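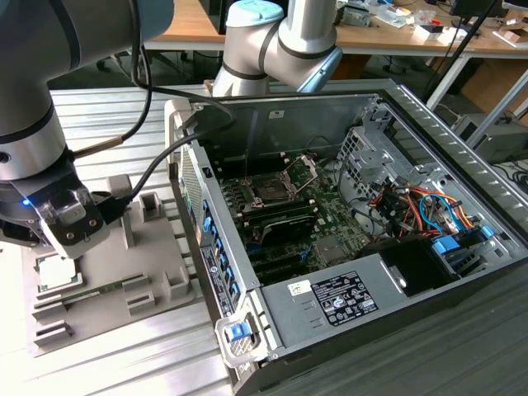
About Venham

Venham helps small and mid-sized shops plan and buy automation equipment. We write the requirements, price the full job, compare quotes and stay with the project through acceptance. We do not build or sell robots, and we take no commission from the companies that do. Our clients pay us a fixed fee, agreed before work starts.

The company was founded by Touran Talebi, who spent her early career in purchasing at an electronics repair plant. She had approved several robot cells there and seen the same thing happen each time. The arm was in the budget. The fixtures, the guarding, the spare fingers for the gripper and the weeks of programming were not, and they had to be found somewhere else during the year. She started Venham to do that part of the work before the order goes out.

We are still a small office. There are 8 of us, split between purchasing and engineering, and every project has one person from each side.

What we do

Most clients come to us with a task in mind and a rough idea of what they want to spend. Computer assembly and teardown is a large share of our work: processors, memory, drives, power supplies, cable routing. We also work with shops that do packing, machine loading and light inspection.

A planning job normally runs in this order:

Site visit. We watch the task being done by hand, time it, and list every part that gets picked up, including the ones that vary from one unit to the next.

Equipment list. Arms, grippers, fixtures, tables, cameras, controllers, cabling, air if it is needed, and safety equipment. Each line is marked required, optional or later.

Budget. We show purchase cost, installation, training, spares and yearly upkeep on separate lines. If a number is an estimate, it is labeled as one, and we name who gave it to us.

Trial. Before a client commits, we ask the supplier to run the client's own parts. Parts from a supplier's demo kit do not tell you much about a case with cables in the way.

Purchase and acceptance. We help write the order, including what the cell must do before the final payment is released.

Fixtures and tooling

We spend more time on this line of the budget than most clients expect. A cell that handles several kinds of parts needs a place to put each one, and those trays are usually made to order. They get revised at least once after the first trial. We ask for the price of the revision up front and put it in the plan. The same goes for gripper fingers, which wear and should be bought in sets.

One arm or two is the other common question. A second arm can hold or present a part while the first one works, but it adds programming time, a larger table and a longer safety review. We price both layouts when both could do the job, and we have recommended against the second arm more often than for it.

Recent work

Skorlow refurbishes office desktops and wanted to automate memory and processor handling. Our first list for them ran to 543 lines. After the trial it was cut down and the purchase was split over two budget years, with the drive work left for the second.

Berhe makes small control boxes. They had a quote in hand and asked us to check it. We found no line for operator training and none for a spare controller. The supplier added both, and the order was placed in June.

At Sodska, we advised waiting. They build 900 units a year in many different layouts, and the changeover time would have used up most of the hours saved. They bought better hand tools and a second bench, and we review the figures with them each spring.

Working with us

A first call is free and takes an hour or less. It helps to have your yearly volume, the number of shifts, a drawing or photos of the part, and the date your capital requests are due. A full plan usually takes 4 weeks from the site visit. If your budget deadline is sooner, tell us on the call and we will say whether we can meet it.

We keep the files from every project and hand over a complete copy at the end, including the quotes that were turned down and our notes on each.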